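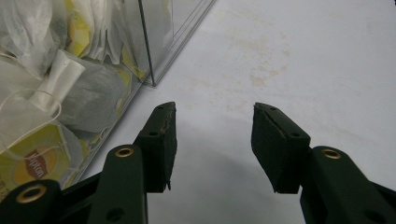
Clear acrylic display box with tea bags, on a white tabletop.

Restport Wrist Guards – Adult and Junior

The Restport wrist guard is intended for skiers, snowboarders and skaters who require firm support at the joint without losing the use of the fingers. It is supplied by Esley as a pair, with a left and a right guard marked on the inner label, and may be worn beneath most winter gloves and mittens.

Construction
A curved plastic splint runs along the palm side of each guard, with a second, flatter splint over the back of the hand. Both sit in stitched pockets and can be taken out for washing. The outer fabric is a 700 denier nylon, and the lining is a soft brushed knit. Three straps close the guard: one at the palm, one at the wrist and one on the forearm. The wrist strap should be fastened first.

Sizing
Measure the hand across the knuckles, leaving out the thumb. Customers whose measurement falls between two sizes are advised to order the larger if the guard is to be worn over a thin glove, and the smaller if it is to be worn against the skin. Junior sizes have shorter splints and should not be exchanged for adult parts.

Care
Remove the splints and close all straps before washing. Wash at 40 degrees with similar colours and dry flat, away from direct heat. Do not iron, bleach or tumble dry. Replacement splints are sold separately in pairs.

Safety information
Wrist guards reduce the risk of some injuries but cannot prevent all of them. The guards should be inspected before each use. A splint that is cracked, whitened or bent out of shape must be replaced, and any guard worn in a heavy fall should be withdrawn from use. This product is not a medical support – persons recovering from a wrist injury should seek advice before wearing it.

Orders and returns
Unworn guards may be returned to the Brullgate warehouse with the label attached. The guarantee covers stitching and straps for 2 years from the date of purchase. Clubs and ski schools wishing to order in quantity should write to Fathima Amarasinghe, Trade Sales. Questions on fit are handled by Aniela Kurek, Customer Care.

Page last revised 17 Feb 2021.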